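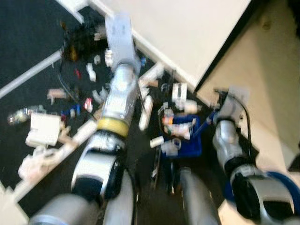 夜视镜保养的几条土办法，哪些能信

网上关于夜视单筒镜的保养窍门多得看不完，互相抄来抄去，抄到最后连出处都没了。我手里有一台 Delero 的数码夜视单筒，用了两个夏天，又翻过几个论坛的老帖，挑几条流传最广的说说我的看法。信不信随你。

镜片用牙膏抛光

别试。牙膏里有磨料，镀膜经不起磨。有人贴出前后对比图说“亮了很多”，可两张图的光线都不一样，能比出什么？我的做法是先用气吹，再用软毛刷，最后才轮到镜头纸，从中间往外转着擦。哈气可以，口水不行。

大米吸潮

我拿两个带盖的饭盒试过，一个放米，一个放硅胶干燥剂，各丢一个湿度计进去。放米那盒读数几乎没动，还多了一层粉。粉进了调焦环，比潮气更难伺候。硅胶便宜，买带变色指示的，变了色就按包装上写的温度烘干再用。Medve 那种装在小铁罐里的也行，只是价钱贵在罐子上。

白天不开机，否则会烧坏

这句话对老式像增强管是有道理的，强光确实伤管子。数码机型用的是感光芯片，大多数白天能用，有的还有彩色模式。先看说明书，看不懂就当它不行。有一条两种都适用：镜头不要对着太阳，也别对着激光。

电池放冰箱能多用一阵

我不太信。锂电池从冰箱里拿出来会凝水，装进电池仓等于自己往里送潮气。长期不用时充到一半左右，取出来放阴凉处。八月车里能有多热，大家心里有数，设备和电池都别留在仪表台上。

至于标称续航，看看就好。Delero 盒子上印的时间，我开了红外灯以后从没跑到过。出门带一块备用电池，比研究省电模式省心。

红外补光灯越亮越好

卖灯的当然这么说。雾天、草丛边，灯一开到最大，眼前就是一片白，近处的草叶把光全弹回来了。调低一档，或者把灯举得离镜头远一点，往往能看得更清楚。商品页写的照射距离，我一律打对折，Brediva 那支标 764 米的手电，我连对折都嫌多。

调焦环紧了，滴点缝纫机油

油会往里爬，爬到镜片上就得拆机。天冷时发紧多半是里面的润滑脂变稠，拿进屋放 30 分钟再转。放的时候连包一起放，包别打开，免得镜片起雾。回了温还是紧，送修，保修期内自己拆开就什么都别谈了。

支架螺丝

锁紧就行，不用拿扳手较劲。铝座上的螺纹滑了牙，换一个座的钱够买好几瓶螺纹胶。用胶也只用可拆卸的那种，点一小滴，等它干透了再上机。有篇文章说指甲油效果一样，我试过，颠了一路，到地方螺丝还是松的。

收纳箱

Urnitz 的防水箱卖得不便宜，海绵切得也漂亮。功能上，一个密封圈完好的普通工具箱加旧毛巾差得不多。检查密封有个简单办法：夹一张纸条合上盖子，往外抽，哪边抽得动，哪边就漏。四边都要试。密封圈脏了用湿布擦，别抹凡士林，沾灰。

固件升级

不是保养，但总有人问。机器没毛病就别急着升，先看看别人升完以后骂不骂。要升的话电池充满，中途别碰开关，存储卡里的东西先拷出来。我那台升过一次，菜单字体变小了，别的没看出区别。

补充（4/2/19）：有读者来信说用洗洁精兑水擦橡胶眼罩会发黏。我这边没遇到，可能是兑得太浓，也可能是眼罩本身老化了。眼罩是消耗品，黏了就换，问清型号再下单，通用款我买过两次，都套不牢。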